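Most small shops budget for a robot the way they budget for a forklift. They get a quote, add a little for delivery, and set the money aside. I think that is why so many of these purchases come in over budget, and I say so as someone who did it that way the first time.

When we planned the carton folding cell at Woltstead, the arms were the only line anyone argued over. Lonilness quoted one pair and Fagundes quoted another, and we spent most of August comparing reach and payload. The price gap between them was small. Meanwhile the line called "other" held the bench, the enclosure, the cabling, the spare fingers, and every hour of somebody's time. It ended up larger than the arms.

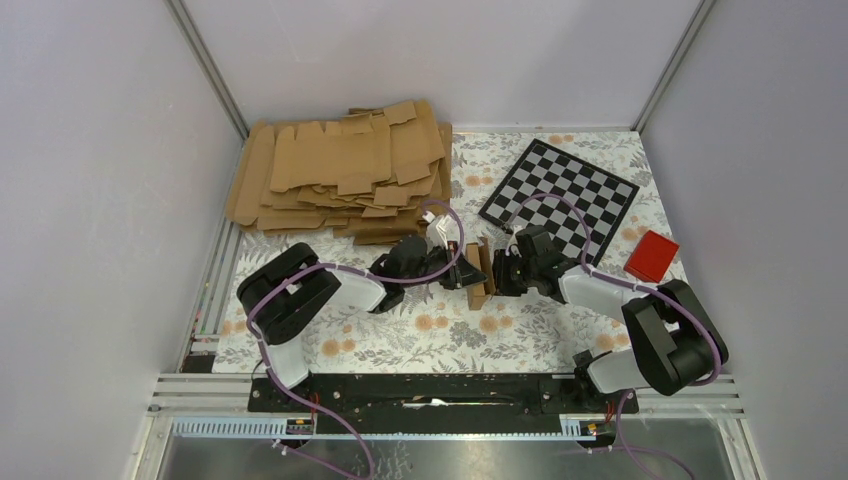 Cartons are a good test of a budget because they look cheap. A flat box costs almost nothing, so the plan had no line for boxes at all. But you can't set up a folding job without folding, and a box that has been creased and opened a few times no longer behaves like a new one. We had ordered 100 blanks for the whole trial. The second order should have been in the first budget.

The same goes for cables. A cable on a moving arm is a wear part. Buy 4 spares with the arms, while the purchase order is still open, and write down who is allowed to replace them. Zorbridge offered us a service plan that covered this, and I turned it down to save money. I would take it now.

My rule these days is that the arms should be no more than half of the number you bring to the owner. If they are more than half, something has been left out, and it is usually labor. Plan on roughly 5 weeks of one person's time before the cell does anything you could sell, and put that person's wages in the request. Owners don't like seeing it there. They like it even less when it shows up later as overtime.

I would also hold off on the second cell until the first has run a full season. Vendors will offer a discount for buying two. Take the higher price and buy one.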